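Home Archive Bench Notes Paper Tools About Search

Cleaning up the cutting table

March 31, 2020

The cutting table has been in use since I moved the workshop from Skestby, and the top has never been properly cleaned. I wipe it down after glue work and otherwise leave it. Last week a sheet of cover paper picked up a gray mark from underneath, and I had to recut it. That paper is not cheap and the pattern does not forgive a patch, so I spent an evening on the surface and on the tool box that lives on it.

Surface first. There are three kinds of dirt on a white top and they respond differently.

Graphite and general gray smear. Dry eraser first, the soft white kind, worked in one direction. Follow with a barely damp microfiber cloth. If you start with water, the graphite spreads and settles into the scratches, and you then need a cleaner to get it back out.

Black specks. Most of mine are ink or toner. Isopropyl alcohol at 70 percent on a cotton pad, held in place for a count of five, then lifted. Test a corner beforehand. On a coated board the alcohol can dull the finish, and a dull patch holds dirt faster than the original did.

Scratches. These stay. A melamine sponge makes them look better for a week and worse afterward. I stopped using it in February.

Small crumbs and flecks get brushed off before any of this. I use a drafting brush. Dragging a cloth over grit is how some of the scratches got there.

Next, the box. I keep one latching plastic box for whatever I reach for with the work in front of me, and everything else goes in the drawers. The previous arrangement was a single open bin, and the blades wore against everything else in it. Holger Myklebust suggested a divided tray, one tool to a compartment, and lent me one of his to try for a month. I bought my own after nine days.

The rules for the tray are short. Knife blade retracted before it goes in. Handles all facing the same way. Nothing stacked. If a tool does not fit, it goes in the drawer, including the 42 cm steel rule, which I have tried to fit diagonally more than once. 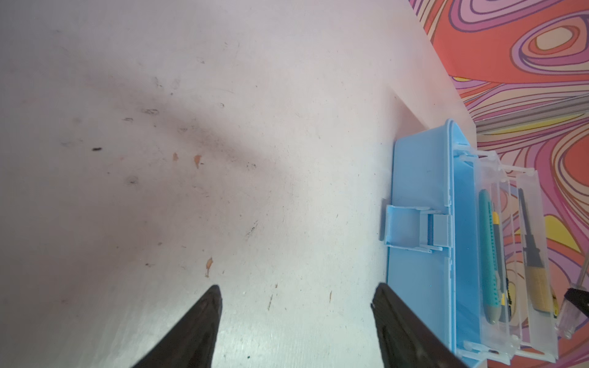
Lovisa Westerberg

The tray sits along the side of the blue box: teal pen-shaped tool on the left, yellow and black utility knife next to it, tan handle in the right compartment. The table still needed work at this stage, as the dark smear shows. The patterned sheet stays over at the right until the top is clean enough to lay it on.

I have not decided whether to put a cutting mat over the whole top. A mat that size has to be ordered, and it would hide the surface until the next time I lifted it. For now I am keeping a sheet of scrap newsprint under anything pale and changing it with each job.

Next post will be on corner folds, once the recut cover is glued.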